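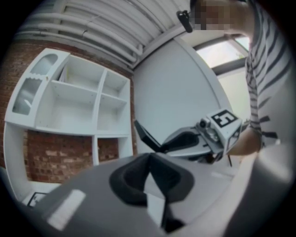
*Two hand-held grippers, the nearer one gray with a black finger pad, the other white and gray.*

# Soccer preview writer wanted (part-time, work from anywhere)

Gerkudus is looking for a new writer to join our soccer desk, and if you're the kind of person who checks the injury list before you've had breakfast, we would love to hear from you. The job is to write match previews for people who like a small bet on the weekend games and want something decent to read before they place it. We've been putting this kind of thing out for years now, first as a mailing list among friends and then as a real website with real bills, and our readers have stuck with us through some truly awful predictions. (We still get mail on the subject of one particular cup semifinal. We deserve all of it.)

The opening comes up because one of our longest-serving writers is stepping back to finish a teaching degree, and she leaves a hole in our coverage of the smaller European leagues that the rest of us have been trying to fill with mixed results. So while we're happy to hear from people who know the big divisions inside out, we'd be especially glad of somebody who follows Austria, Denmark, Croatia, Belgium, Scotland or anywhere else that tends to get two lines at the bottom of the page on other sites.

## Who we are

There are 19 of us on the contributor list at the moment, though on any given weekend you'll only be dealing with a handful. Most write a piece or two a week around another job. We have a night nurse, a couple of graduate students, a retired accountant who does our staking column and will argue with you at length over the Kelly formula, and several people who used to work behind a betting counter and have the stories to go with it.

The soccer desk is run by Tihomir Begović, who will be your editor and the person you send your drafts to. He's patient, he reads everything twice, and he will take out the word "mouthwatering" every single time you use it.

We have two things that our readers care for. One is the main site, where the previews go. The other is Vurnow, our weekly email, which goes out to nearly 4000 subscribers and has a more relaxed feel to it: short notes on price moves, a long read if we have a good one, the tipping table, and the letters. If you join us you'll mostly be writing for the site, but your pieces may be picked for Vurnow too, and there's a small extra fee when that happens.

## What you'd be doing

You'd write four previews a week during the season, fewer during international breaks and a bit more over the holiday schedule, when the games come thick and fast and everybody on the desk gets slightly punchy. A standard preview runs to 630 words. We picked that length a long time ago because it fit nicely on the old page design, and the page has been redesigned twice since then, but readers got used to it and so did we.

A preview needs to cover how both teams have been playing, who's hurt or suspended, anything useful about the matchup, and what you make of the prices. You finish with a lean, meaning the bet you'd make yourself if you had to make one. "No bet" is a perfectly fine lean! We'd much sooner print a thoughtful "no bet" than watch somebody talk themselves into the over on a wet night between two sides that can't shoot. One of our most popular writers passes on something like a third of his games, and readers trust him more for it.

You'd also record your lean in the tipping table, with the price you saw and the time you saw it. The table is public. It shows everybody's results, good months and bad months alike, and we don't take anything down after the final whistle. New writers sometimes find that uncomfortable for the first few weeks, which we completely understand, and all we can say is that every one of us has been at the bottom of it at some point, Tihomir included.

Drafts are filed through Daltunar, the publishing system we use. It's a bit old and it has opinions about apostrophes, but you'll pick it up in an afternoon, and we have a guide with screenshots that walks you through the whole business. If you can write an email and attach a file to it, you can use Daltunar.

Deadlines are the evening before kickoff, by nine o'clock Eastern. Please do take this part seriously. We're easygoing about most things, but a preview that arrives after the game has started is no good to anybody, and somebody else on the desk ends up staying awake to fill the space.

## What we're hoping for

You don't need a journalism degree, and you don't need to have been paid for writing before. Several of our regulars had never published anything beyond forum posts when they started. We do ask for the following:

- You can write clear, friendly English that a casual fan can follow.
- You watch a lot of soccer, and you really watch it, including the dull bits.
- You understand the common bet types (match result, totals, both teams to score, Asian handicap) and can explain a quarter-line handicap without making the reader's head hurt.
- You're comfortable reading odds in both American and decimal form. We print both.
- You're 21 or older, and betting writing is legal where you live.
- You check your facts, and when you get one wrong you tell us.

It would be lovely, though it isn't required, if you could read local sports pages in another language. Team news from smaller leagues often appears there well before it appears in English, and our readers do notice when we have it early. A feel for numbers helps as well. A couple of the desk keep their own ratings in a spreadsheet and would be delighted to have somebody new to compare them with. If you've built something of the kind yourself, please mention it, however rough it is.

## A word on how we treat betting

We write for people who bet for fun with money they can afford to lose, and we'd like to keep it that way. That means no "locks," no "guaranteed winners," no telling people to double up after a bad weekend. We suggest small level stakes and we say so often, probably more often than some of our readers would like. Writers may bet on the games they preview, at modest stakes, as long as they say so at the foot of the piece. Writers may not take money or gifts from a sportsbook, and may not sell tips privately while they're on our list.

If you have had trouble with gambling in the past, please think kindly and carefully about whether this kind of work is good for you. Looking at prices every day is a different thing from looking at them now and then. We have non-betting work from time to time (editing, proofreading, stadium travel pieces) and you're welcome to write to us about that instead. You wouldn't have to tell us why.

## Pay and the practical side

We pay a flat fee for each preview, the same for every writer, and we'll tell you what it is in our first reply so you can decide early whether it's worth your time. It's never going to make you rich. Payment goes out at the end of each month by bank transfer or check, whichever you prefer. You'd be working as a freelancer and would look after your own taxes.

The first month is a trial month, and it's paid at the full rate. During that time Tihomir will go through each of your pieces with you, usually by phone, and you'll be paired with one of the older hands who can answer the questions that feel too silly to ask an editor. After that we have a chat, and if everybody's happy you go on the regular schedule.

All of the work can be done from home. We do keep a small office on the second floor of the Carhuamaca building, with a few desks, a kettle, and a television that gets more leagues than is healthy, and if you happen to live close by you're welcome to come in and use it whenever it's open. Saturday-style marathons with the early kickoffs on are a bit of a tradition there, and somebody usually brings pastries.

## How to apply

Please send us an email with:

1. A few paragraphs on yourself, which leagues you follow, and how you came to follow them. We do enjoy this part, so don't feel you have to keep it short.
2. One sample preview of an upcoming match of your choice, written at our usual length, with a lean and a price at the end. Choose a game you care about. We won't be judging whether the bet wins.
3. A note on how many previews a week you could comfortably manage, and any times of year when you couldn't.

Links to other things you've written are welcome, but please pick your two favorites and leave it there. There's no need for a formal résumé unless you'd like to send one.

You can reach the desk through the contact page on the Gerkudus site. Choose "Writing for us" from the menu and it'll land straight in Tihomir's inbox. Applications are open from 29 November 2018, and we'll be reading them as they come in through the middle of December. We'd like the new writer to be settled in before the holiday games, but if you're a student with exams, or you're traveling, let us know and we can start you in the new year.

Everybody who writes to us gets an answer. It may take a week or so, particularly if there's a full midweek program on, so please bear with us. If you haven't heard anything after two weeks, by all means give us a nudge, as the spam filter has been known to eat anything with the word "odds" in it.

If you applied to us before and it didn't work out, do try again. Two of the people on the current list were turned down the first time.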